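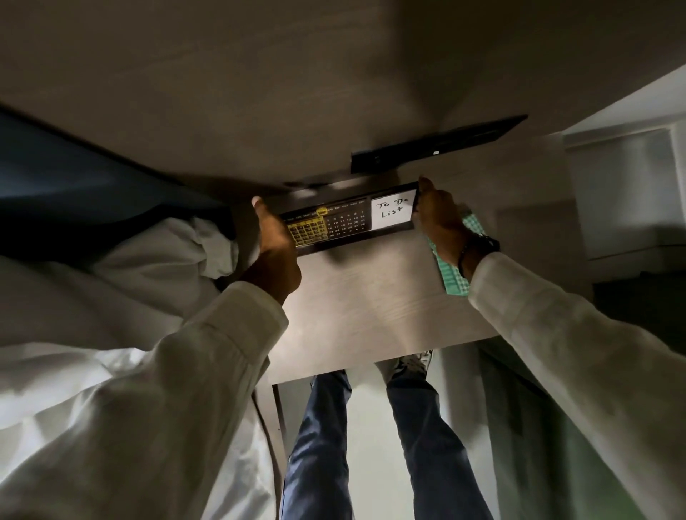
Under-desk mounting task, calendar board held up to the bracket. Head camera view.

Astthorpe Under-Desk Set: README

Hi! If you've landed here you probably want the clips, but please read the part about the bad timestamps before you train anything on them. I wrote most of this on Sat 22 July, with the rest of the team correcting me over my shoulder, so blame me for the tone and them for the numbers.

What's in the folder

There are 1206 clips of people fixing, holding and removing small things on the undersides of desks and tables, all shot from a head camera. We recorded them to teach Grilix (our two-armed bench robot) to work overhead in tight spaces. Each clip has a video file, a hand pose file and a one-line text label. The calendar board clips are in the folder called "flat_items", with the trays and the power strips.

What went wrong

In May we put the first trained policy on Grilix and gave it a flat board to press up against a desk. It got the board up there nicely, and then it kept pushing. And kept pushing! The desk came up off its front feet, the left arm hit its force limit and went limp, and the right arm didn't. So the board swung down on one side and smacked Karim Daher on the forearm. He had a bruise and a fairly strong opinion, and that was all, but he was standing closer than he should have been and I was the one who'd said it was fine.

Two separate faults, as far as we can tell:

1. Late hand poses. In 173 clips the hand pose file runs behind the video. The worst is off by 300 milliseconds. When a person touches the desk and stops pushing, the pose file still has the hands traveling upward, so the policy learned that you carry on after contact. Ghada Aoun found this by scrubbing through clips one at a time, which took her most of a week (thank you, Ghada).

2. The arms stopped separately. Each arm had its own force limit and neither one told the other. That's a controller problem and you won't fix it with data. Jihad Darwish has since tied the two together, so if one arm trips, both hold position and then lower slowly.

What we changed

The late clips are listed in late_poses.txt. We shifted the ones we could line up by eye and pulled 45 that we couldn't. Those 45 are in the "held_back" folder and aren't part of the 1206. Please don't put them back in just to get a bigger number, I know it's tempting.

Still broken

Overhead light confuses the hand tracker when sleeves are loose and pale. The wrist point sometimes jumps to the cuff for a few frames. Nabil Nseir has a filter that catches most of these, but it also smooths out real quick movements, so it's off by default.

There's no force data at all. You can see somebody's hands on a board, you can't see how hard they're pressing. Don't set your push limits from this set!

If you run it on a real robot

Stay out of reach of both arms, including the one that isn't doing much. Clamp the desk down. Try it with foam board first. Keep the stop button in your hand (ours used to live on a shelf, which was dumb).

Found another late clip? Send me the clip name and the time where it drifts, and I'll add it to the list.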